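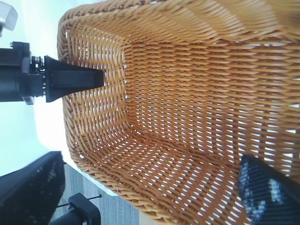
Re: [zallwood-weavers] Cleaning and storing big wicker baskets

March 4, 2022

This site uses cookies to keep you signed in to the list archive. Accept / Manage settings

On the Zallwood list a member wrote:

> I picked up two large baskets with rolled rims at the Oridwood sale.
> One is dusty down in the weave and the other has a few dry ends
> sticking up near the corner. Do you wash these or leave them alone?
> Also, can they be stacked? I want to use them for blankets and I am
> short on shelf space.

You can wash them, but go easy on the water. Start dry. Turn the basket upside down over an old sheet and tap the bottom with your hand, then go over the inside with a soft paintbrush. Follow the diagonal of the weave so you aren't pushing dirt into the gaps. The fold where the wall meets the floor holds the most dust and needs a second pass.

For anything left, use a cloth wrung out in lukewarm water with a drop of dish soap. Wipe again with plain water. Let the basket dry for a full day on its side, away from the radiator. I once dried one on top of the heater and the rim cracked in two places.

Dry ends can be clipped with side cutters. Cut at a slant, close to the strand they go under, and leave enough that the end stays tucked. If an end has come all the way out, dampen it first and work it back in with a blunt needle.

On stacking, I would not put one inside the other unless the top one drops in without touching the rim. A braided rim takes a lot of handling but it does not like steady pressure from one side. Mine sit next to each other on the closet floor. If you have to stack, put a folded towel between them.

For blankets I line the basket with a cotton pillowcase cut open along one side. Tight weave or not, knits will catch on something sooner or later. Tjoa sells a ready-made liner, but it was too short for my deep one and kept sliding down the wall.

Don't varnish them. If the color looks dull after washing, wait until it is fully dry before you decide.

Recent on this list
- Soaking times for round reed
- Darkero side cutters, replacement spring
- Handle wrap coming loose
- June meetup at Oridwood: parking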